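Home Trips Archive About Contact

A Morning at the Stisum Kitchen and Bath Fair

2023-06-16
By Ní Chonaill

We have been putting off the kitchen since February, when the old faucet gave out and took part of the cabinet floor with it. The fair at Stisum was the first chance to look at a lot of sinks and counters in one place, so I took the day off and drove over.

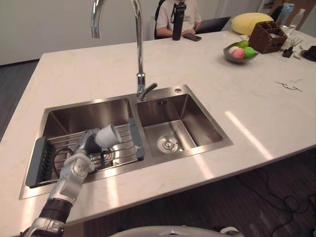
Doors opened at 8 and I was parked by a quarter past. Parking was $7, cash only, which the website did not mention. The lot is gravel and a long way from the hall. A shuttle was supposed to run but I never saw it, and I walked.

The hall is split down the middle. Kitchens are on the left as you come in and baths are on the right, with flooring and tile along the back wall. They hand you a map with your badge. Booth numbers on the map did not match the numbers hanging over the booths in the back third of the hall, and I went past booth 257 twice before I found it. It belonged to a tile company I had written to in the spring. They had the green glazed tile I wanted to see, and in person it is much bluer than on the screen. I crossed it off.

Sinks were the main reason I went. Most of what was on show was stainless steel, with a few fireclay and some dark composite. I had more or less settled on one large basin, and I came away leaning toward a double. The argument for the single is that you can lay a roasting pan flat in it. The argument for the double is that you can leave things draining on one side and still have a place to rinse vegetables. We don't own a dishwasher and don't plan to get one, so draining matters more to us than the roasting pan, which comes out at Thanksgiving.

Over-the-sink racks were everywhere. Check the width of your basin before you buy one. A few of those I tried slid when I leaned on them. The better ones had end pieces with some grip to them. Prices varied more than I could see a reason for.

Kulleo had one of the larger stands, mostly drawers and hinges. I opened and closed a lot of drawers. The full extension runners are worth the extra money for the deep bottom drawers and probably not for the cutlery drawer. The woman on the stand told me the same thing without my asking, and I thought that was decent of her considering she was there to sell them. She also said lead times are much better than last year.

I spent a while on countertops. White marble is still popular, and I still like the look, but two different dealers told me to expect etching from lemon juice and vinegar no matter how it is sealed. We cook with both most nights. Quartz is the sensible pick. I brought home three samples and they are on the windowsill now so we can see them in morning and evening light. One looks gray before breakfast and tan by dinner.

Lunch was poor. There was one counter for the whole hall and the line went back past the shower doors. I had an egg sandwich and a coffee. Next time I would pack something and eat in the car.

There were talks in a curtained area near the loading doors. I sat in on one about plumbing in older houses. The speaker was good but the room was next to a stone cutting demonstration and I missed a fair amount. What I did write down: find out what your drain pipe is made of before you order a disposal, and look at the shutoff valves while the cabinet is out. Ours are original to the house. I have added them to the list.

The last stop was Hadard, who do faucets. They had running water at the stand, so you could feel how the handles worked and see how far they splashed. The tall curved ones splash. We will be getting a shorter one with a pull-out spray, model 1021, in the brushed finish. The polished finish showed every fingerprint.

I left a little after two. If you only have half a day, do the kitchen side first, since the baths side stays quiet well into the afternoon. Wear flat shoes and bring your measurements written down on paper. Phone signal in the hall is bad, and I had all of mine in an email.

Recent posts
Replacing a cabinet floor without taking out the cabinet
The salvage yard on the county road
Grout colors, one year on
Notes from the spring garden show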